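Writing the Short Novel - Unit 3 Handout
Front Matter, Back Matter, and the Stuff Nobody Grades
January 2021

Read this before you send me your title pages. Last term I got a dedication that was longer than the first chapter, and the first chapter was better.

What counts as front matter

Anything a reader has to page past to reach your opening line. In the order most printers expect it: half title, title page, copyright page, dedication, epigraph, contents, and then, if you must, a foreword or a note from the author. Acknowledgments can go in front or in back. For fiction I want them in back. A reader who has just met your detective does not yet care who lent you a cabin.

For this course your front matter may run to 9 pages and no more. Blank pages count. Yes, even the ones that say "this page intentionally left blank," a sentence that has always struck me as untrue on its face.

The epigraph

One. Two if they argue with each other. If you quote a song lyric you will need permission, and permission costs money, and the money goes to someone who already has more of it than you. Old poems are safer. Check the date of the translation too, as an ancient poet may be long out of copyright while the person who put him into English is alive and has a lawyer.

Do not translate it yourself from a language you don't read.

The dedication

Short and specific beats long and grateful. Compare these two, both from the sample novel in your packet, Fleradau:

Draft 1: "To everyone who ever believed in me, and also to those who did not, for you made me strong."
Draft 3: "For my sister, who wanted more horses."

The first could sit in front of any book in the store. The second makes me want to go looking for horses. There are still not enough of them, by the way. See page 324.

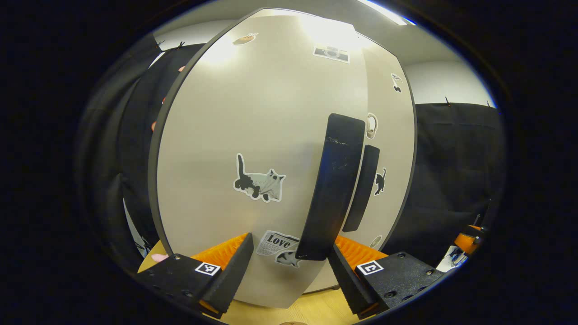
Private jokes are allowed if they sound good to a stranger. Initials are allowed. Pets are allowed, though I would ask you to consider how the people in your house will take it.

Author's note

Use one if you have changed a real place or a real event and someone is going to write to you about it. Prosser, the other packet novel, moves a river to the wrong side of town and says so in four sentences at the back. That is a good length. The author does not apologize for the river and neither should you.

An author's note is a poor spot to explain the ending. If the ending needs explaining, go and fix the ending.

Acknowledgments

Limit: 300 words. List people by what they did for the book, and spell their names right - ask them, in writing. Early readers first, then anyone who gave you facts, then family. Agents and editors go wherever your agent and editor tell you.

Errors are yours. The usual line is "any mistakes that remain are my own," and it is tired, but I have yet to see a replacement that wasn't trying too hard.

Formatting for submission

Export from Predik with page numbers off until chapter one. Roman numerals for the front matter are optional. If you use the Bramum template, delete the placeholder dedication. Every term somebody dedicates a novel to Name Goes Here.

For next time

Bring a title page, one dedication, and a draft of your acknowledgments
Read the back matter of both packet novels
Find a dedication you like in a book you own and copy it out by hand

Revised versions of the Unit 2 openings are still due. I have most of them. You know who you are.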